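Two grippers and a table full of bowls: my afternoon at the Wullholm open day

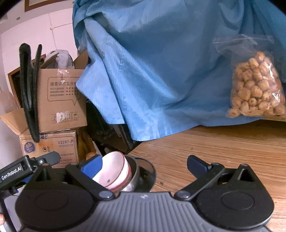 The gripper over the table, with the bowls on the left and the snack bag waiting its turn at the back.

I finally made it to one of the Wullholm open days! Regular readers will know I've been grumbling since last summer about missing the first one, so when the July mailing came round I signed up before I'd even finished my coffee. The workshop is behind the old Madano building (park on the street, the lot fills up fast) and there was a sign-in sheet, a plate of cookies and a very full coat rack, which in that weather I still can't account for.

The big draw for me was the hand-held gripper table. If you haven't run into these, you hold the thing by its handle and do the chore yourself, only with two jaws where your fingers would be, and a camera on the tool records what it looks like from down there. The recordings are used to teach robot arms. So there's no robot arm at the table at all, just people moving bowls around and muttering. I loved it.

Tamara Bălan was running the session and she's a great explainer, very patient, doesn't mind being asked the same thing twice. She had us go in pairs, a gripper for each hand, and gave each pair 15 minutes. The table was set up like the end of somebody's lunch. There were white bowls with red rims, one nested in the other, a gray metal bowl up against them, a dark shiny round dish or lid, and behind all that a clear zip bag of puffy golden-tan snack pieces. Shipping boxes were stacked up off to the side, and a striped blue cloth hung down over the back.

My first job was to pull the nested bowls apart. Sounds like nothing, right? I went in much too fast, got both rims between the blue finger pads and lifted the pair of them together. Tamara told me to come in lower and slower, and to look at the pads and forget about my own hand. That helped a lot. On my 5th go I had one bowl standing by itself and I'm afraid I cheered.

The snack bag was another story. The bottom is packed full but the top is just wrinkled empty plastic, so if you grab it up high the whole thing swings, and if you grab it low you worry about crunching everything inside. My partner, who had never touched a gripper before that day, got it on her first try by pinching just under the zip. I asked her how she knew and she said she has three kids and packs a lot of lunches.

A few things I asked, in case you were wondering too:

Is it heavy? Not at first. By the end of our turn my wrist had opinions, and Tamara says they swap people out often for that reason.

Does it matter if you mess up? Less than I thought. They mark the bad tries and keep going. Our group did 77 recordings over the afternoon and she seemed pleased with that.

Why is the table such a mess? I put it more politely than that. She said kitchens are messy, and an arm that has only ever seen one bowl on a bare table is going to have a hard time at your house. She moves things between turns as well, so you never get quite the same table as the pair before you.

After that I wandered over to the Lodhi corner, where they had a small sorting line running. It was fun to watch for a bit, but you couldn't touch anything and it was loud, so I didn't stay. The Pavis talk upstairs was standing room only and I caught the last few minutes from the hallway. Someone who got a seat told me the part on floor sensors was good. If you were in there and took notes, please send them to me and I'll put them in the next issue.

One small complaint, and I did put it on the feedback card: more chairs, please. There were 2 near the gripper table and both had bags on them.

The next open day is on 01/08/2024, same building, same door. Tamara is running the gripper table again and says she'll switch the bowls for folding laundry, so I'll be there with my sleeves rolled up. Spots are free but you do need to put your name down, and you can do that by replying to this newsletter. Tell me if you want to be paired with someone or if you're bringing your own partner. And wear short sleeves or something with snug cuffs, because I dragged mine across the table more than once.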